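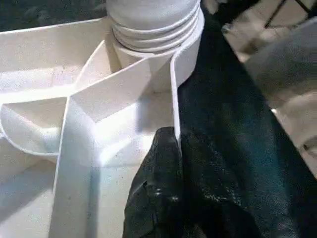

Kendaslow Workshop Program
Unit 6: Reading a Molded Part
Handout, Tuesday, February 1, 2022

163 views · 9 comments · Share

Welcome back! Last time we looked at flat sheet parts, and today we get to my favorite stuff - molded plastic with walls, pockets and threads all in one piece. Once you start reading these parts you'll find them all over your kitchen and bathroom (sorry in advance to whoever lives with you).

Threaded necks

Start with the neck. External threads sit on the outside of a cylinder, like the mouth of a bottle, and the part that screws on carries the matching internal threads. Seen from the side, the threads look like stacked ridges, but follow one with a fingertip and you'll feel it climb! A plain collar below the threads is worth noting in your sketch too. Draw it as its own section and don't let the ridges run all the way down.

Words for your notebook

Pitch: the distance from one thread crest to the next, measured along the neck.
Partition: a wall that divides one compartment from another.
Rim: the top edge of a compartment's outer wall, straight or curved.
Draft: a slight taper on a molded wall that helps the part leave the mold.

Walls and junctions

Dividers are wonderful to draw. Look for the places where several walls meet at different angles, and shade each plane separately. On matte white plastic there's no color to help you, so the grays do all the work. Move your lamp low and to one side and watch the recesses come alive - it's a completely different part!

Curved rims take more patience. Block in the whole arc lightly first, then add the thin shadow just inside it.

For next class

Read the Numer packet up to the section on wall thickness. Make two pencil sketches of one compartmented part from home, one from straight above and one from a slight angle. Label the rims, the partitions and any threads. Bring your calipers to Room 445.

Share · 6 shares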